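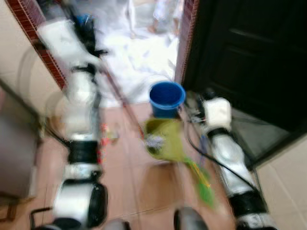
3. Den kleinen Fliesenraum an der Tür putzen

So, jetzt kommt der Raum, den in der Ferienwohnung alle vergessen und durch den trotzdem jeder durchläuft. Ich habe die ersten beiden Kapitel (Küche und Bad) mit Edeltraud Wunderlich zusammen geschrieben, dieses hier stammt von mir allein. Wer also meckern will, bitte direkt an mich!

Ihr braucht dafür:
Den blauen Eimer
Wischtuch und ein zweites, trockenes Tuch
Eine Bürste mit Stiel
Neutralreiniger, bei uns der von Lestilari
Besen und Kehrschaufel

3.1 Vorbereiten

1. Macht die Tür ganz auf und lasst sie offen, bis ihr mit allem fertig seid. Ich stelle einen Keil darunter, der hängt an der Schnur hinter der Garderobe.

2. Räumt alles weg, was auf den Fliesen steht: Schuhe, Schirme, die Leergutkiste. Die Fußmatte kommt nach draußen und wird ausgeklopft. Bitte nicht im Treppenhaus ausklopfen, die Nachbarn haben sich schon zweimal beschwert.

3. Füllt den Eimer höchstens halb voll, mit lauwarmem Wasser. Ich habe ihn früher immer bis zum Rand gefüllt und dann beim Tragen die halbe Küche mitgewischt – das könnt ihr euch sparen.

4. Stellt den Eimer mitten auf den Boden, so dass ihr von allen Seiten drankommt. Der Raum ist klein, da muss man ihn nicht ständig hinterherziehen.

Hinweis: Auf einen Eimer kommt eine Verschlusskappe Reiniger. Mit mehr wird der Boden nicht sauberer, er wird nur schmierig, und dann wischt ihr zweimal.

VORSICHT: Den Neutralreiniger nie mit dem Entkalker aus dem Bad mischen und auch nicht mit Chlorreiniger. Wenn im Eimer noch ein Rest von irgendwas ist, erst ausspülen.

3.2 Fegen und Bürsten

5. Erst fegen, und zwar von hinten nach vorn zur Tür. In den Ecken sammelt sich Sand, vor allem im September, wenn die Wandergäste da sind. Der kommt auf die Kehrschaufel und in den Müll, bitte nicht einfach über die Schwelle hinaus.

6. Dann die Bürste eintauchen, gut abschütteln und die Fugen abfahren. Immer an der Fuge entlang, ohne viel Druck. Am meisten Dreck sitzt an der Türschwelle, da dürft ihr ruhig ein zweites Mal drübergehen (ich knie mich dafür hin, mit einem alten Sofakissen unter den Knien, herrlich).

7. Legt die Bürste zwischendurch flach auf den Boden und lehnt sie nicht an die Wand. Ich weiß, dass sie dann im Weg liegt. Sie rutscht aber sonst garantiert weg und haut euch den Stiel gegen das Türblatt, und die Macken darf ich dann wieder ausbessern.

3.3 Wischen

8. Das Tuch eintauchen und kräftig auswringen. Es soll nicht mehr tropfen, wenn ihr es hochhaltet.

9. Fangt an der Wand an, die am weitesten von eurem Ausgang liegt, und arbeitet euch rückwärts heraus. Klingt selbstverständlich, aber ich bin selbst schon in der hintersten Ecke gestanden und musste auf Socken über alles drüber.

10. Wenn das Wasser grau ist, wird es gewechselt. Ausgeschüttet wird in die Toilette, nicht ins Küchenspülbecken.

11. Mit dem trockenen Tuch einmal nachgehen, besonders vor der Schwelle.

VORSICHT: Nasse Fliesen sind glatt! Bitte keine Gäste hereinlassen, bevor der Boden trocken ist. Bei der Anreise am Montag also rechtzeitig anfangen.

3.4 Aufräumen

12. Eimer mit klarem Wasser ausspülen und umgedreht abstellen, damit er austropfen kann.

13. Tücher auswaschen und über die Leine hängen. Auf gar keinen Fall zusammengeknüllt im Eimer liegen lassen, das riecht schon am nächsten Tag, und zwar durch die ganze Wohnung.

14. Bürste ausklopfen und am Stiel aufhängen, Borsten nach unten.

15. Fußmatte wieder hinein, aber erst auf den trockenen Boden. Dann Keil weg, Tür zu und den Haken auf dem Putzplan machen.

3.5 Wenn etwas nicht klappt

Der Boden klebt nach dem Trocknen: Da war zu viel Reiniger im Wasser. Einmal mit klarem Wasser nachwischen reicht meistens.

Weiße Ränder an den Fugen: Das ist Kalk. Schreibt mir einen Zettel, ich kümmere mich darum, der Entkalker greift die Fugen nämlich an.

Eine Fliese wackelt: Nicht weiter bürsten und Radoslava Beneš anrufen, Durchwahl 116. Sie hat noch Ersatzfliesen im Keller und weiß auch, welcher Kleber dafür taugt.

Reiniger leer: Nachschub steht im Abstellschrank, unterstes Fach. Wenn ihr die letzte Flasche aufmacht, bitte auf die Einkaufsliste setzen.

Weiter geht es mit Kapitel 4, Schlafzimmer und Betten.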